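Capítulo 9
El puesto de trabajo después del brazo

En los capítulos anteriores se ha tratado la automatización desde el punto de vista del equipo: ejes, alcance, carga útil, sensores, paradas de seguridad. En este se cambia de lado y se estudia el puesto. Interesa saber qué tareas deja de hacer una persona cuando se instala un brazo en una mesa, qué tareas nuevas recibe y quién decide el reparto.

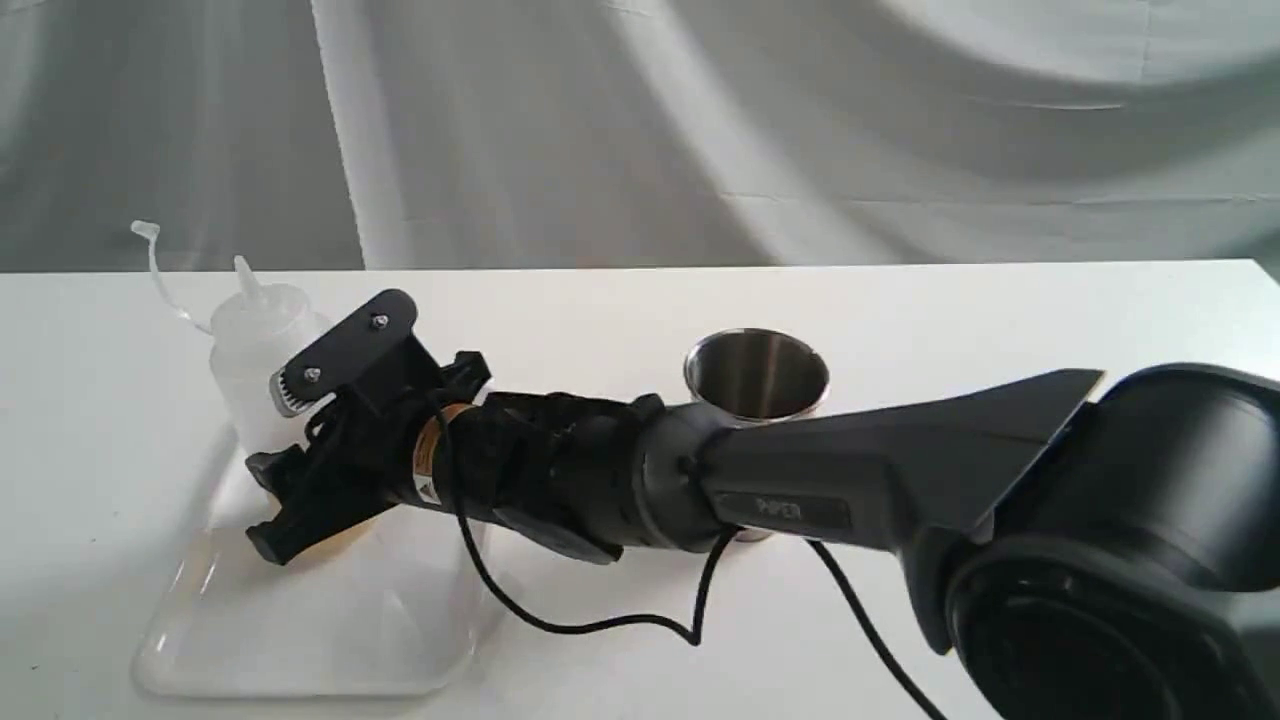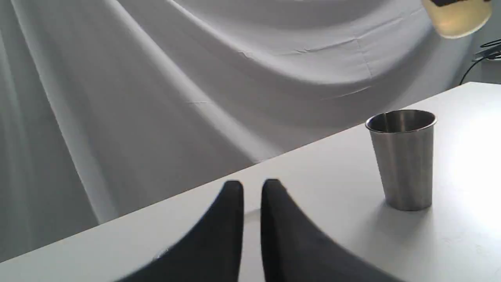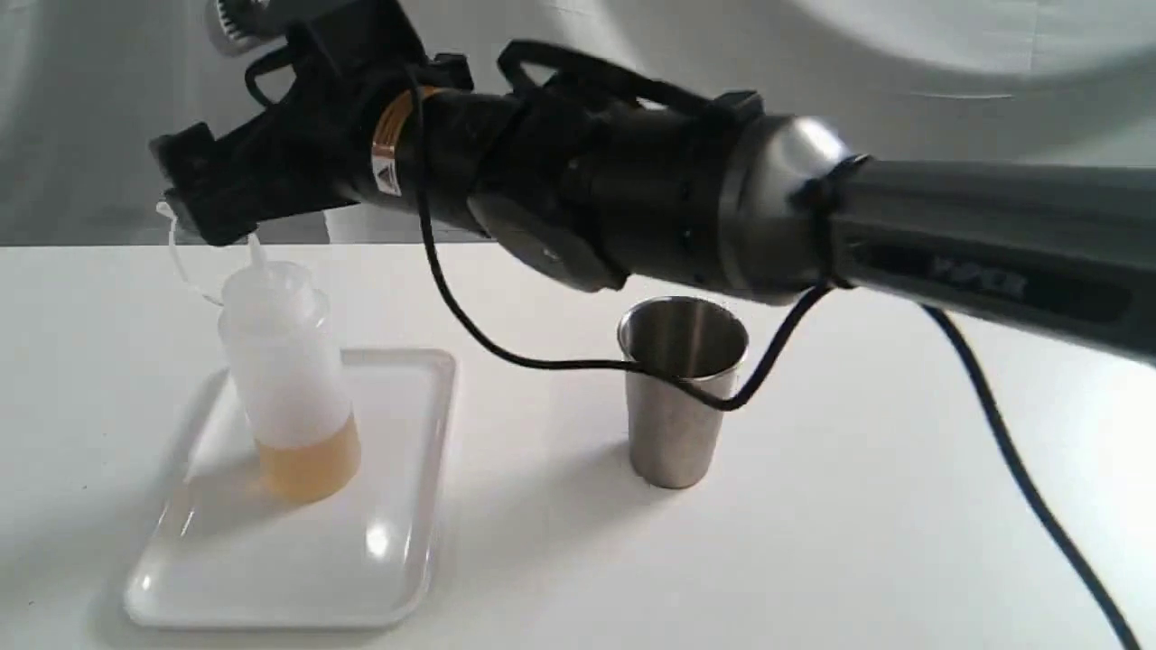 Figura 9.1. Pinza robótica y vaso de acero inoxidable sobre una mesa blanca, en tres tomas.

9.1 Un caso de partida

La empresa Basa prepara muestras de aceites y jarabes para fabricantes de alimentos. En su planta de Wullora, la sección de dosificación estaba formada por 4 personas que trabajaban de pie, con frascos blandos de boquilla, bandejas y vasos metálicos. Cada operaria tomaba el frasco, vertía la cantidad indicada en la hoja, dejaba el frasco en la bandeja y anotaba el lote. En abril, antes de cualquier cambio, la sección preparó 944 muestras.

La dirección encargó el proyecto a la ingeniería Illés, que propuso un brazo de mesa con pinza de dos dedos. El plan inicial preveía que el brazo hiciera el ciclo completo. Durante las pruebas se redujo el alcance: el brazo se ocuparía de tomar y colocar los recipientes, y el vertido de los productos más densos seguiría siendo manual. La decisión se tomó a propuesta de las propias operarias, que conocían la diferencia entre apretar un frasco lleno y apretar uno casi vacío.

9.2 Tareas que desaparecen y tareas que aparecen

Al describir un puesto automatizado conviene separar la tarea del oficio. La tarea es una operación concreta, como acercar un recipiente o comprobar una etiqueta. El oficio incluye además lo que la persona sabe hacer cuando la operación sale mal. En Wullora se eliminó buena parte de los movimientos repetidos de muñeca, causa habitual de molestias en la sección. A cambio aparecieron estas tareas:

Colocar bandejas y recipientes en la posición de partida.
Revisar los cables y los dedos de la pinza al empezar el turno.
Registrar las paradas y su motivo en el programa Flilar.
Limpiar la mesa entre productos.
Enseñar al brazo una posición nueva cuando cambia el frasco.

La última exige formación. Las demás parecen menores y por eso suelen quedar fuera de la descripción del puesto, aunque ocupan tiempo. En la primera medición sumaban 56 minutos por turno, que el plan de producción no había contado.

9.3 El ritmo

Una persona que dosifica a mano regula su velocidad: acelera, se detiene, habla con la compañera. Junto a un brazo, el ritmo queda fijado por el programa, y quien alimenta la mesa debe seguirlo. Algunas trabajadoras de Basa valoraron bien el cambio por la menor fatiga física. Otras señalaron que se sentían más vigiladas, pues cada parada quedaba registrada con hora y duración. Ambas respuestas son frecuentes y pueden darse en la misma persona.

El acuerdo firmado en la planta el 14/07/2019 limitó el uso de esos registros al mantenimiento del equipo. También reconoció como tiempo de trabajo la preparación de la mesa y fijó la rotación entre el puesto manual y el automatizado.

Términos del capítulo

Tarea residual: operación que sigue haciendo la persona porque no se ha automatizado.
Tarea inducida: operación que no existía antes de instalar el equipo.
Rotación: cambio programado de personas entre puestos de distinta carga.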